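Home Projects Datasets Members Contact

Filed under: Student Projects / Data

# Lenholm Shelf Cans

Data card for the can-picking project of the Lenholm robotics club. Last updated December 20, 2023.

## Contents

- 900 training images, 331 test images
- One JSON label file per image
- Label tool: Bouzid, club fork

## Labels

There is one class, `can`. Each can gets its own box, drawn around the visible part only. Brand is not labeled. Set `hidden` to 1 when another can or the shelf covers part of it.

## Known problems

Cans near the left and right borders are often cropped. Boxes under 25 pixels wide were removed.

## Use

Free for class and club work. Please cite the club.

## Setup

The task is to find every can on and around a small raised shelf before the arm plans a grasp. Cans go on top of the board, on the table under it and in front of it, so a tall silver can up close may hide part of a blue one on the shelf. The tabletop is glossy and the reflections are left unlabeled.

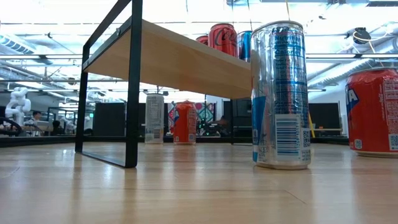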